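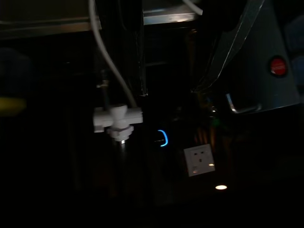
Davus: registro de consumo de agua en viviendas

Tabla con las lecturas de contador de 143 viviendas del barrio de Sirkergate. Cada fila corresponde a una vivienda y un mes.

Contenido
lecturas.csv: identificador, mes, metros cúbicos, tipo de contador
viviendas.csv: identificador, ocupantes, superficie, año de la última reforma
notas.txt: incidencias apuntadas a mano

Origen
Las lecturas las tomó Siu-fong Chien. Humaira Farooqui pasó las hojas a CSV y unificó las unidades. En noviembre se cambiaron los contadores de la calle Malhotra y la numeración vuelve a cero; el campo "tipo" pasa de 1 a 2.

Problemas conocidos
Faltan hasta 60 lecturas, casi todas de segundas residencias. Van como celda vacía, nunca como cero.
Los consumos mensuales por encima de 100 metros cúbicos están sin revisar.
La superficie la declaró cada vecino.

Uso
Separador: punto y coma. Decimales con coma. Codificación UTF-8.
Se puede copiar y modificar citando Davus.

Correcciones: Vangelis Alexiou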